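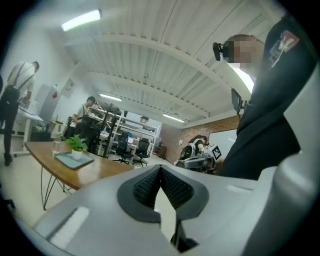
Wultalar develops and tests motion software for mobile robots that share floor space with people. The company is based in Castton and works in two areas: teaching robots to handle objects from human demonstration, and supervising the robot while the people who teach it are in the same room. Most of our effort goes into the second. A demonstration is performed with a hand-held gripper, and the operator's attention is on the gripper and the object. A robot standing at the back of the room against the brick wall, with a square black-and-white marker on its head, is outside that attention for long periods. Office chairs, a low table and shelving are also part of the layout. The supervision software has to account for all of this, and on one occasion ours did not.

This page describes the company, the fault that shaped its current methods, and the terms under which we work with clients. We keep the fault on our main company page at the request of customers who found it difficult to locate when it was filed under support documents.

What we do

Our main product is Pivard, a supervision layer that sits between a robot's planner and its drive controller. Pivard receives the robot's intended motion, the estimated position of the robot and the estimated positions of people. It passes the motion through, slows it or blocks it. It does not plan motion and has no means of starting it. A client who removes Pivard from the system still has a working robot, which simplifies fault finding and also means that the installation must be checked to confirm that Pivard has not been bypassed.

Pivard is not a certified safety function and is not sold as one. The emergency stop, the drive torque limits and any protective devices required by the site's risk assessment are separate from it and have to work without it. We decline installations where Pivard would be the only measure between a moving robot and a person.

We also write test procedures and carry out fault injection on systems supplied by others. In this work we disconnect sensors, delay messages, cover markers and feed in readings that are plausible but wrong, then record what the robot does.

The stale pose fault

On 10/03/2024 a mobile robot running Pivard moved during a demonstration session in our own test room, at a time when it should have been held. It traveled 173 mm from its parked position, made contact with the base of an office chair and stopped on drive current. The chair was unoccupied. There were no injuries and no damage to the robot. An operator was inside the area that Pivard was configured to protect.

The robot's position was estimated from two sources, wheel odometry and a fixed camera that tracked the marker on the robot's head. When the marker could be read, the camera estimate took priority. When it could not, Pivard was meant to fall back to odometry, reduce the permitted speed to zero if a person was in the area, and raise a warning at the operator station.

The sequence was reconstructed from the logs as follows.

The marker became unreadable to the fixed camera under glare from a ceiling light. The tracking process did not report a loss. It repeated its last valid position and attached a new timestamp to each repeated message.

Pivard checked the age of each message against a limit of 2 seconds. Every message passed. The position was old and the timestamp was new.

The planner received a command to correct a small heading error. The command was legitimate and had been waiting in a queue from the previous setup. The robot began to turn and creep forward.

Pivard compared the requested motion with the position estimate, saw a robot that was stationary and well clear of the operator, and allowed the motion to continue. Odometry showed movement throughout. Odometry was not being consulted, as the camera estimate was still considered valid.

The robot touched the chair, the drive current rose above its limit and the drive controller cut power. The operator then pressed the emergency stop.

What we found

The direct cause was the timestamp. The tracking process stamped messages when they were sent, and Pivard read the value as the time of measurement. Each behavior was documented by the team that wrote it. The two documents had never been read side by side.

Three further conditions contributed. There was no comparison between the camera estimate and odometry, although both were available at all times. The planner's queue was kept when an operator started a new session. The hold state was implemented as a speed limit calculated from the position of people, so a wrong robot position could lift it.

The fault had been present for 2,000 hours of logged operation. We searched those logs for repeated positions carrying new timestamps and found other cases, all short and none of them coinciding with a motion command. The search took most of May. It should have been an automatic check from the start, and is now.

Our earlier test procedure included covering the marker with a card. That test passed every time. A covered marker caused the tracking process to report a loss correctly, while a marker washed out by light took a different path through the code. We had tested the simple version of the failure and recorded the result under a heading that implied both.

What was changed

Messages carrying a position now hold two separate times, the time of measurement and the time of sending. Pivard uses the time of measurement. If that field is missing, the message is rejected.

The camera estimate and odometry are compared continuously. A disagreement of more than 100 mm removes the drive enable signal. It has to be restored by hand at the operator station, and the software will not restore it when the two sources come back into agreement.

Starting a session empties the planner's queue. Any command that was waiting is written to the log as discarded.

Hold is now a state in its own right. It is entered by the operator and left by the operator, and no position estimate affects it. In hold, the drive enable signal is off and the brakes are on.

The marker tests were extended to include direct light, reflected light, partial covering, motion blur and a duplicate marker placed elsewhere in the room. The duplicate marker test failed on its first run and led to a further correction, described in the Pivard release notes.

The room procedure was also revised. Chairs and small furniture remain in the room during demonstrations, as a cleared floor would not represent the places where the robots are used. The operator station is staffed by a second person whenever drive power is available, and that person does not take part in the demonstration. Before each session the second person confirms aloud that the robot is in hold, and the operator repeats it.

What remains open

The comparison with odometry does not detect a case where the wheels slip and the camera estimate is also stale. We consider this unlikely on a dry level floor and have not ruled it out on others. An additional motion sensor in the robot body would address it, and trials are in progress.

The tracking of people has a similar weakness. A person estimate that is repeated with a correct measurement time will expire and cause a stop. A person who is never detected produces no estimate at all, and nothing expires. Pivard handles this by requiring the number of people in the room to be entered before drive power is released. The method depends on the entry being correct, and we do not regard it as a final solution.

Independent review

The investigation was reviewed by Magalhães, an engineering firm that had no part in the design of Pivard. It received the full logs, the source code of the tracking process and access to the test room. Its report agreed with the direct cause and disagreed with our first classification of the event. We had recorded it as a property contact. Magalhães recommended that it be recorded as an uncontrolled motion with a person present, and the record was changed. The same firm now reviews each release of Pivard that affects the hold state or the handling of position data.

How we work with clients

A project begins with a site visit and a written description of every signal that can enable or prevent motion. For each signal we ask who produces it, what its timestamp refers to, what it does when its source fails, and which test demonstrates that. Where the client has no answer, the item is marked open and assigned. Installation does not proceed past the bench stage with open items in the enable chain.

Clients receive the fault injection procedure along with the software and are expected to run it themselves after any change to lighting, camera position, floor covering or network equipment. Results can be sent to us for comparison with the original commissioning record.

Faults reported by one client are passed to all clients using the affected version. The notice contains the technical description and leaves out the name of the site. This condition is part of every Pivard contract and is not negotiable.

Contact

Requests for the full investigation report, including the message logs and the Magalhães review, can be made through the contact form. Please state the version of Pivard in use, if any. Reports of unexpected motion should be made by telephone to the Castton office, with the robot left powered down and its logs untouched until an engineer has replied.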